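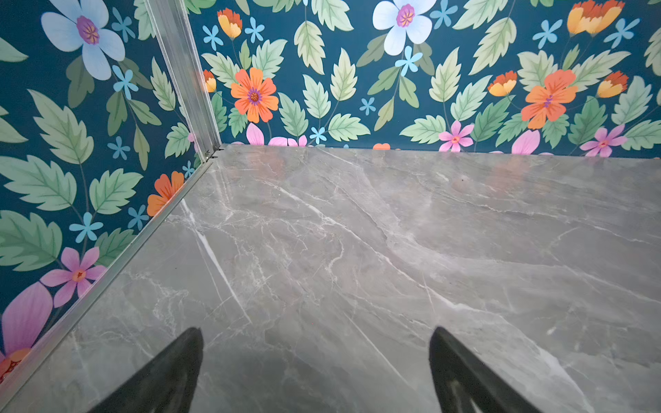

Moving our group from Zulldale to Astholm, is it worth it?

Print this thread | E-mail this thread

mossgate_pat
I run a neighborhood group on Zulldale, 266 members, mostly people swapping tools and asking about road work. Since the June update the posts don't show in order anymore. Somebody asks who has a ladder and half the group sees it two days later. A few people want to move to Astholm. Has anyone here done it with a group this size? I'm not very technical and I don't want to lose the old posts.

dkern44
We moved in the spring. Had nearly 200 people on Zulldale, and 133 signed up on Astholm. The rest said they would and never did. Posting is in order by default and there are no suggested posts from strangers. The search is poor.

You can export the old posts from Zulldale under Group, Settings, Archive. It gives you a big file. Astholm will not read it, so we just keep it in a shared folder.

Rillo
You can change the order in Zulldale. Tap the three dots next to the group name and pick Newest. I don't see why you would move a whole group over a setting.

mossgate_pat
I know about Newest. It goes back to Top every time I close the app, and I can't set it for other people.

Rillo
Mine stays put. Are you on the phone app or the website?

mossgate_pat
Phone.

tamsin_b
It resets on the phone for me too. On the website it stays.

Xiaoqing Xiao
I help run three groups, two on Zulldale and one on Astholm. The Astholm one is quieter, but the people in it answer each other more. In the Zulldale groups I see the same 10 or 15 people posting and everyone else reading. If your group depends on quick answers, a smaller number of people who get the alerts is more use than a large number who don't.

I would not close the Zulldale group. Leave it open with a pinned post pointing to the new one.

dkern44
Disagree on leaving it open. We did that and people kept posting in the old one for months, so every question got asked twice. Set it to read only and give people a date.

Xiaoqing Xiao
Read only is fine if you have told them more than once. My worry is the older members who only look every few weeks.

hb_olvera_user
Has anyone tried Olvera? It's basically an e-mail list with a web page attached. No app needed. My hiking club uses it and I can't remember the last complaint.

Rillo
Olvera has no photos over a certain size and no events. Every one of these small networks looks good until you need something it doesn't have. Then people drift back to the big one. I have watched this happen with Clurkalside and two others before it.

tamsin_b
Clurkalside shut down, people didn't drift back from it. That's a different problem.

Rillo
They shut down after people drifted back.

mossgate_pat
OK. I think I'll put up a poll and see how many would really go. If it's under half we stay. Does Astholm charge for groups over a certain number?

dkern44
Not so far. There is a paid plan for extra storage. We haven't needed it.

Comments (3)

J. in the valley: The Archive option is only there if you're the group owner. Moderators can't see it.

nettie: How long did the export take? Mine has said "preparing" since last night.

dkern44: Ours took most of a day. The link comes by e-mail, so check your spam folder.

Print | E-mail to a friend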